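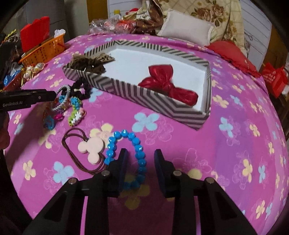 Blue faceted beads on a flowered bedspread.

Rullby Pillow Spray, Unscented-ish

We make one pillow spray. It comes in one bottle size, 146 ml, and it smells very faintly of clean laundry and a little of chamomile if you go looking for it. Customers who want to be knocked flat by lavender are well served elsewhere, including by most hotel lobbies.

Madhu Mathur mixes it in Weneseck in small batches. Her first version had no scent at all and was, as several people pointed out, water. The current recipe is the fifth, and she has promised to stop there.

How to use it

Hold the bottle at arm's length and give the pillowcase two or three pumps. Wait a few minutes before lying down. If you can wring the pillow out, you have gone too far. It's fine on cotton, linen and most polyester. Keep it off silk, which spots if you so much as look at it, and away from the cat, who will have opinions.

One bottle lasts over 80 nights at two pumps a night. Our tester Mingxuan Dai got through his in a week and describes himself as a generous person.

The bow tray on a bedspread: a beige organza bow on a dark brown scrunchie, a red ribbon bow clip and some leopard print.

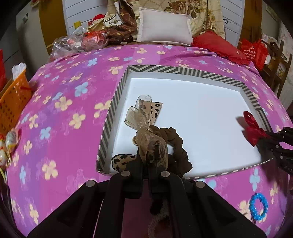

What's in it

Water, a plant-based solubilizer, chamomile extract, fragrance, a preservative. No dye. We tried a pale green one for a month and got letters about sheets.

Will it help me sleep?

It will make your pillow smell nice. Anything past that is between you and your phone.

Refills and shipping

Refill pouches are $8 and fill one bottle with a splash left over. Orders placed before noon go out the same day from the Virkden warehouse. Cracked pumps are replaced free; write to Xiaoqing Jiang and include a photo of the pump. She has seen enough photos of pillows.

Back in stock in September: the travel size, which Madhu still maintains is a different product.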